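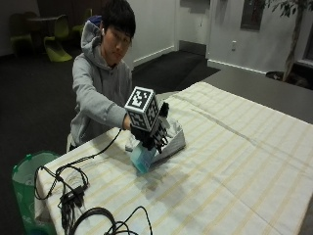 Glove on, reaching across the table. Come and have a turn in May!

Call for participants: glove wearers for the Greridance open evening

Ulov, Findcombe. Friday evening in May, paid, no experience needed

Hi, I'm Kalevi Saarinen and I run the hand side of Greridance, the project at Ulov where we teach robot hands to do chores by recording people doing them first. Once a year we open the doors and let people see the work up close, and once a year I go looking for people who don't work here to be part of it. I need 15 of you.

I should say right away that I'm looking for ordinary hands. Last year we had mostly engineers at the table and they all did everything in the same careful engineer way, and the visitors (who are not fools) noticed. One lady asked me if we had trained them to pick things up like that. So this time I want a nurse, a kid home from college, somebody who bags groceries, somebody who hasn't folded a towel properly in their life. If you've never been near a robot, great, write to me first.

What you'd be doing

You put on a pair of sensor gloves, I or someone on my crew gets you set up with the tracking, and then you do small table jobs while visitors stand around and watch and ask things. Wiping, picking up, putting down, folding, moving something from here to there. After a few rounds of that we show the visitors what the recording looks like on a screen, your hand as a kind of moving skeleton, and then across the room the robot has a go at the same job. Sometimes it does nicely. Sometimes it chases a sponge off the edge of the table, and I can promise you that gets the bigger reaction.

The gloves feel odd for the first few minutes. They have stiff pieces along the fingers, and you'll catch yourself holding your hands up like a surgeon. It passes. There's also a cable on them, so you can't wander off for a snack with them on (people have tried). For some of the jobs you'll have a patterned cube on the back of the glove, up above the wrist, which the cameras use to work out where your hand is. Try not to scratch your nose with that hand.

You don't perform and you don't give a speech. If a visitor asks you something technical you can just point at me. If they ask what it feels like, tell them what it feels like, even if the answer is "kind of sweaty." I'd much prefer that to anything I could write on a card for you.

How the evening runs

Wearers come at 4 p.m. We do the paperwork, find gloves that fit, and everyone gets a practice round with the doors still closed. Then there's food. Doors open to the public at 6 and the last demonstration starts at 8:30, so you'll be on your way home a bit after 9.

You won't be at the table that whole time, please don't panic. Nobody wears the gloves for longer than 18 minutes in one go, and then you take them off, shake your hands out, and somebody else steps in. Most people end up with three turns over the evening. In between you can sit down, look around, go bother the robot people in the other room, or talk to visitors if you're the talking kind.

We had almost 300 visitors last year and I expect it to be about as busy. They come in small groups, so it never feels like a crowd at your elbow. A lot of families early on, then more of the after-work people, and toward the end it's usually the ones who really want to argue about whether robots are going to take over the laundry. I enjoy that last group a lot.
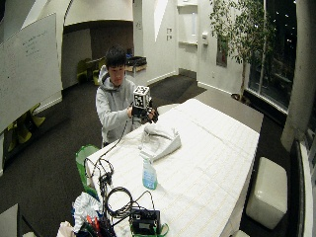 Before each turn there's a short setup, and I'd like you to take it seriously even with people watching. We check how the gloves sit, we do some tracking checks with a marker cube, and you may be asked to hold it still, or turn it, or hold it a little higher, no, a little higher than that. It's the least exciting part of the evening and it's the part I care about most. If setup is sloppy, the hand on the screen comes out with its thumb growing from the wrist, and then I have to stand there and explain it to a nine-year-old.

After that it's just the jobs. I pick them from a list and you get them one at a time, out loud, in plain words: "pick up the cloth," "wipe over there," that sort of thing. Do it how you'd do it in your own kitchen. If you drop something, pick it up again and carry on, we keep those recordings too. Dropped things are useful! The robot drops things all day long and it needs to see how a person recovers.

Who can apply

You need to be 18 or older. That's a firm one and I can't bend it, so to the two high schoolers who wrote to me last time with very persuasive emails: come as visitors, and ask for me at the door, and I'll make sure you get a good long look.

You should be able to stand at a table for the length of a turn. If standing is a problem, tell me, we can set you up seated at the end and it works just as well. You need reasonable use of both hands. Left-handed people, please, please apply. Out of the 586 recordings we have in the towel set so far, a sad little handful are left-handed, and the robot folds like it has never met one of you.

Small hands and large hands both welcome. The gloves come in more than one size, and there's a strap that takes up the slack. Long nails are a bit of a problem, I'm sorry to say, and rings have to come off, so leave the ones you'd worry about at home. If you have a skin condition on your hands or you react to synthetic fabrics, mention it when you write and we'll talk it over before you make the trip.

What you should know about being recorded

You will be on camera. The cameras look at the table and your hands, and they also catch your arms and often your face, depending on how much you lean in. The recordings from the evening go into the Greridance set and are used to train and test our hands. You sign a form for that when you arrive, and I'll email you a copy the week before so you can read it in peace. If you get to the end of the evening and decide you'd like your recordings taken out, tell me and I take them out. You still get paid.

Visitors are allowed to take pictures too. We ask them to check with you first, and mostly they do. If you'd prefer to be left out of strangers' phones completely, we have a colored wristband for that and the crew keeps an eye on it.

Pay and practical things

You get a flat $110 for the evening, practice round included, paid by transfer the week after. We also cover bus fare or parking. Dinner is from Goossens, the sandwich place on the corner, who have fed every open evening we've had and who do a very decent vegetarian option these days. Give me any allergies when you apply, as the order goes in early.

Wear something with sleeves that push up easily or fit close at the wrist. Hoodies are fine, I see a lot of hoodies. Very wide sleeves end up tangled with the cable, so save the kimono for another night. Comfortable shoes. You can keep one earbud in during practice if music helps you relax, but once the doors are open I'd like you to be able to hear the visitors (and me).

We're on the second floor at Ulov, on the Findcombe side of the river, and there's an elevator. Parking is behind the building. The lot lights are slow to come on, so if you're leaving late, walk down with somebody from the crew. We're happy to go with you.

I'm also looking for two hosts

If you like the sound of the evening but don't want to wear the gloves, I need two people to walk groups between the rooms. You'd meet them at the door, take them to the glove table, then to the screen, then to the robot, and keep things moving without making anybody feel rushed. Same pay, same hours, same sandwiches. A carrying voice helps. You do not have to know how anything works, and I'll give you a tour of your own beforehand so you don't have to wing it.

How to apply

Send an email to the Greridance desk at Ulov with "Open evening" in the subject line. Put in your name, which hand you write with, whether you want to be a wearer or a host, and a sentence or two about what your hands do all day. That last part really does matter to me and I read every one. A man wrote last year that he'd been shelling peas since he was four, and he was on my list before I'd got to his phone number.

No resume, please. I also don't need a photo.

I'd like to have everyone's names by the end of April, and I'll answer each of you either way, usually within a few days. If the spots are full I'll ask if you want to be on the backup list. Somebody always gets a cold, so it's a real list and people on it do get called. If you're called and come in, you get the full amount.

For the ones who can't make the evening but would still like to try the gloves, say so in your email. We record on regular weekdays as well, with fewer sandwiches and no audience, and I'm always short of people for the afternoon sessions. The table's the same and so am I.

Kalevi Saarinen
Greridance, Ulov, Findcombe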